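The plant manager at Susora has run the shoe-upper line for 13 years, and she doesn't think much of the brochure on her desk. It comes from Görtz, which wants to sell her a stitching cell for the price of a decent house.

"They told me payback in 60 weeks," she says. "I asked whose wages they used. They'd used German wages. We don't pay German wages."

Her line turns out work for Fomon, a brand that changes its styles 5 times a year. Each change means new patterns and new thread. A machine set up for one upper in July may be wrong by fall, she says, and the salesman had no figure for that.

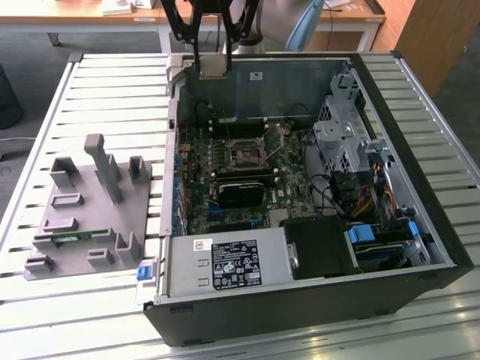
So would she ever buy one?

"If they let me run it on my floor, with my leather and my people, for a full season. Then I'd look at the numbers. So far they've offered me a video."

She has reason to be wary. Grurum, across the river, bought a cutting table on the same sort of promise and let 63 people go. By her account it has since hired many of them back, on shorter contracts.

"The report called that flexibility," she says. "I'd like to know who wrote the report, and who paid for it."

Görtz has asked for another meeting. She hasn't answered yet.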